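Ice allocation appeal goes to mediation

September 2021

The dispute over ice time at the Parlow rink has moved to mediation, after the two clubs involved agreed to put their case to an outside mediator before the league makes any ruling.

Members will remember that the rink changed its booking system in July. Under the old arrangement, each club kept the hours it had held the year before and only the leftover sessions were shared out. The new system gives hours according to registered player numbers, with junior players counted at the same weight as seniors.

Tultura, which runs a large junior program, picked up nine extra hours a week. Vương, which has mostly adult teams, lost nearly all its evening training slots and was offered early morning sessions in their place. It lodged a written complaint with the league 12 days after the new timetable came out.

The complaint makes two main points. The first is that clubs were given no notice of the change and had already collected fees from players on the basis of the old timetable. The second is that the player numbers were taken from last season's register, when several adult teams had sat out and were always expected to come back.

Younes Farouk, who manages the Vương senior side, told the league meeting that the club was not asking for its old hours back in full.

"We know the juniors need ice at a decent hour," he said. "Our players work, and most of them can't be on the ice at five in the morning and then do a full shift. We'd take later sessions if they were on offer."

Tultura's reply, which was read out at the same meeting, says the club followed the rules as they were given to it and has since taken on new junior players. It says handing hours back now would mean cancelling groups that have already been filled. The club has offered to swap some sessions, but only after the first half of the season.

The rink operator, Zultton, is not a party to the complaint. It has said it will honour whatever the clubs and the league settle on, provided total bookings stay the same. Its standard charge for a late cancellation remains $900, and it has confirmed this will not be applied to any session given up as part of an agreement.

Until the matter is settled, the published timetable stands. Teams should turn up for the sessions they have been given and should not arrange private swaps – a swap that has not gone through the league office will not be covered by the league's insurance.

If mediation fails, the complaint will go back to the league for a decision. Either club could then appeal on procedure, though not on the number of hours awarded.
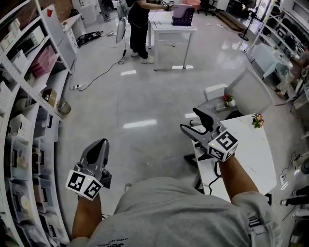

Season registration

Registration for returning players is open now through the league office. Players who sat out last season and want to return should tick the returning player box on the form, even if their club has already sent in a team list. Changes of club need a signed release from the old club before they can be processed.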